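April 2025, Friday
Bench 2, wrist camera grasp cues

Spent the morning rereading the Husico write-up before touching anything. Their claim is that you can drop the overhead camera altogether and let the wrist view alone decide when to close the fingers. They report it as a method that carries over to any flat kitchen item. I don't believe the "any" and I'm only half convinced by the rest.

What they do is simple enough. Take the wrist image, find the strongest edge between the two fingertips, line it up with the midpoint of the gap, go down, close. No depth, no model of the object. Marciniak got it running on our arm in December and the summary slide said it worked. The slide didn't say on what. I went through the old logs and it was mostly wooden spoons, pale on a dark cloth, so the edge finder had an easy life.

So today is dark plastic on the teal surface, with black fingers in view the whole time. If the method is any good it should cope with grey on grey-ish shadow.

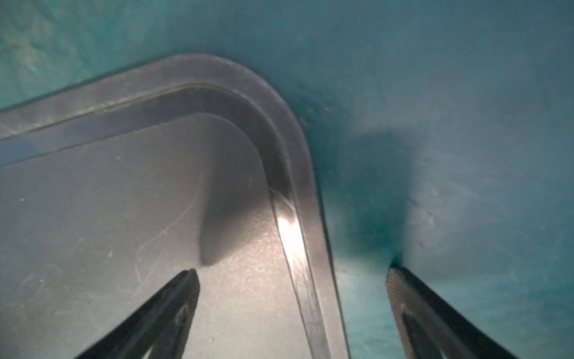 My main worry is glare. The edge finder scores by contrast and has no idea what a rim is, so a shiny streak on an inner wall can outscore the outer border. If it locks onto the streak, the fingers come down off-centre and one of them lands on the object. You could mask out anything near white, and the Jovville code has a switch for it, but then you've tuned the thing to our lights and we're back to arguing about what "general" means.

Shadows are the second worry. The arm makes its own, and they shift with it. An edge that travels with the camera ought to be thrown out, but the method looks at one image at a time and can't tell. I would like to see it use two images from slightly different heights. Small change, and I'd trust it a lot more.

Plan for the run sheet: 20 approaches per item, 5 start heights, same lighting throughout. Score by where the chosen edge sits, not by whether the lift came off. A lucky lift has fooled us before. The old set has 636 logged approaches and as far as I can see every one of them is scored by lift only, so I'm not going to quote its success rate in anything with my name on it.

Second item is the harder one. With a knife near a board there are two dark things with rounded outlines and the rule gives no reason to prefer one over the other.
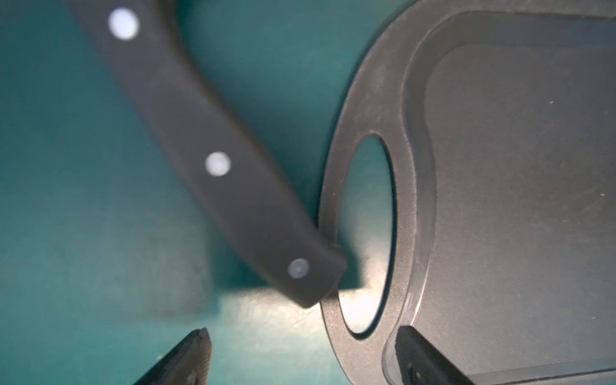
Knife handle and cutting board from the wrist camera. Handle out of focus, rivets bright.

Rivets are going to be trouble. Small, round, high contrast, in a nice straight row. Arico's filter is meant to ignore blobs under 7 pixels across, and close up they'll be well over that. Also nothing in the method says which object was asked for. Somebody has to hand it a target box first, and the write-up is very quiet on where theirs came from. If a person drew them, the result is a good deal smaller than the title.

To do:
– turn the white mask off and leave it off for the first full set
– save the raw edge scores as well as the winner
– ask Marciniak for the December config, the copy on the shared drive has no gain setting in it
– rerun one item with the lamp moved, same start heights
– check focus distance on the wrist camera, near objects look soft

Not ready to call it either way. If the edge choice holds up with the lamp moved I'll say so at group meeting and buy the coffee.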